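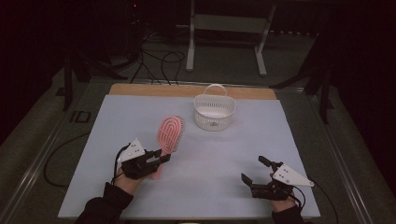

Que la norma no decía nada de cepillos, objetó la delegación de Tradenbridge, y que lo que la norma no nombra no se puede agarrar. Lo dejó dicho en la primera hora de la primera reunión, con la chaqueta todavía puesta, y el acta lo recogió tal cual, sin comas.

Yo redactaba las actas. También redactaba la norma, que entonces se llamaba Guía de buenas prácticas para la demostración manual de agarres y que en mayo había entrado en la sala con una sola página. Una página magnífica, por cierto. Decía que quien lleva las pinzas en las manos debe mover los objetos como los movería una persona sensata, soltarlos donde convenga y parar cuando se canse. La firmaba Hollari, que ponía el laboratorio, y la discutía Tradenbridge, que ponía el dinero. Fliltberg ponía el café.

El problema del cepillo era que alguien tenía que meterlo en una cesta. Parece poca cosa. En casa lo hace uno medio dormido y ni siquiera lo recuerda después. Pero allí cada gesto iba a servir para enseñar a una máquina, y la máquina, según nos repetían, no distingue entre lo que uno hace por necesidad y lo que hace por manía. Si el operador se rasca la nariz con la pinza izquierda antes de cada agarre, dentro de unos años habrá un robot en una residencia de ancianos que se rascará una nariz que no tiene. De ese temor nació el artículo cuarto, «Gestos superfluos», que empezó prohibiendo rascarse y acabó prohibiendo, por una enmienda de última hora, titubear.

Prohibir el titubeo fue un error, y lo dije. No me hicieron caso porque las secretarías no tienen voto, solo tienen bolígrafo.

Al día siguiente los operadores ya no titubeaban. Agarraban con una decisión espantosa. Iban a por las cosas como quien va a por el último taburete de un bar, y las cosas, que no habían leído el artículo cuarto, salían rodando. Un bote de champú recorrió media sala. Se redactó el artículo quinto, «Objetos en fuga», que obligaba a declarar la caída en un formulario antes de recoger lo caído. El formulario pedía la altura, la causa y el estado de ánimo del operador. Para esto último había dos casillas: «adecuado» y «otro».

En la segunda reunión Hollari propuso volver a la página única. Tradenbridge pidió que la página única figurase como anexo. Se votó, y la persona sensata pasó al Anexo C, detrás de la tabla de tallas de guantes.

Luego vino lo de las manos. El borrador decía «el operador empleará la mano más próxima al objeto», y parecía imposible llevarle la contraria. Tradenbridge se la llevó. ¿Próxima medida desde dónde? ¿Desde la punta de los dedos de la pinza, desde la muñeca, desde el corazón? ¿Y la mano que no agarra, qué hace entretanto? Se hizo un silencio largo. Hasta ese momento todos habíamos dado por supuesto que la mano que no agarra no hace nada, y de pronto nos pareció una irresponsabilidad enorme. Miré las mías. Una escribía y la otra sujetaba el papel, sin que ninguna disposición la amparase.

El artículo noveno, «De la mano en espera», tiene 785 palabras. Es el más largo de la norma y el que más disgustos ha dado. Establece que la mano en espera permanecerá abierta, visible y disponible, sin ademán de impaciencia. Costó una tarde entera definir el ademán de impaciencia, y fue una tarde ilustrativa, llena de ejemplos.

A los operadores les leímos el artículo noveno en voz alta. Lo escucharon con mucha educación. Uno preguntó si podía seguir haciéndolo como hasta entonces, que era abierta, visible y disponible, sin saberlo. Se le contestó que sí, pero que ahora con conocimiento de causa. Desde ese momento le salió fatal. Estaba tan pendiente de la mano que esperaba que con la otra apretó el cepillo y se quedó quieto, apretándolo, como si le hubieran pedido que lo custodiase.

Las auditorías las hacía Hou. Hou era un programa, aunque en las actas tuve que ponerlo entre los asistentes, porque el reglamento de la sala exigía que todo el que opinara constase. Revisaba cada demostración y la marcaba conforme o no conforme. Se le dieron 600 demostraciones anteriores a la norma, hechas con la página única y nada más, para calibrarlo, y se le dieron también todas las posteriores.

El informe llegó el 20 de junio de 2023. Las posteriores eran conformes. Irreprochables, todas: ni un titubeo sin declarar, ni una mano en espera con ademán. Las anteriores eran un desastre documental, y Hou las suspendió en bloque. En una nota al pie añadió que, para aprender a guardar un cepillo en una cesta, recomendaba usar las suspendidas, dado que en las conformes el cepillo casi nunca llegaba a la cesta.

Tradenbridge preguntó si las notas al pie eran vinculantes. Hollari pidió que se leyera otra vez. Fliltberg, que en todo aquel tiempo no había abierto la boca salvo para preguntar si solo o con leche, dijo que quizá hubiera que escribir un artículo que permitiera no aplicar los demás, y la sala se volvió hacia la cafetera con un respeto nuevo.

Lo redacté esa misma noche. «Artículo vigésimo. Cuando el cumplimiento de los artículos anteriores impida guardar el objeto, el operador guardará el objeto.» Me pareció limpio. Lo mandé a las tres partes y me fui a casa andando, con la mano izquierda en el bolsillo, que todavía no estaba regulado.

Tradenbridge respondió por la mañana con dos observaciones. La primera, que «guardar» no estaba definido. La segunda, que convendría aclarar quién decide que el cumplimiento impide, con qué formulario y en qué plazo.

Abrí un documento nuevo y escribí arriba «Anexo D». Después fui a la sala a preguntar por el plazo. Los operadores ya estaban trabajando. Uno me preguntó, sin soltar lo que tenía agarrado, si aquello entraba en vigor ya o podía terminar primero, y le dije que terminase, pero en voz baja, para que no constara.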